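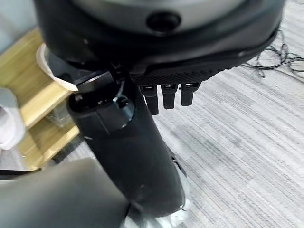

Gray top, black band underneath.

Kemholm Hall – renter FAQ

When can I pick up keys?
Office opens 24th March. Ask for Wanpen. No keys before that, sorry.

Is there a deposit?
Yes, 400. Back in full if the room's left clean.

Where do shoes go?
Off at the door please, carpet rooms only. Racks have three shelves.

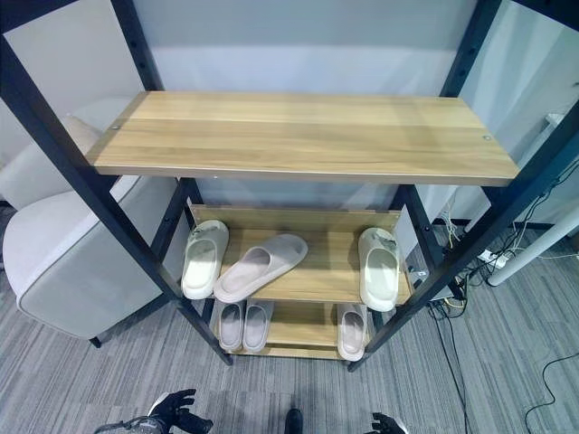

How many people fit?
Main room 82, seated. Standing is over 100 but check with Samran frist.

Can we cook?
Reheating only – no frying.
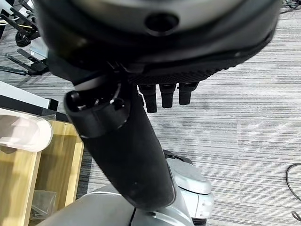 Silver-gray and black, three fingers below.

Parking?
Street only. Free all August.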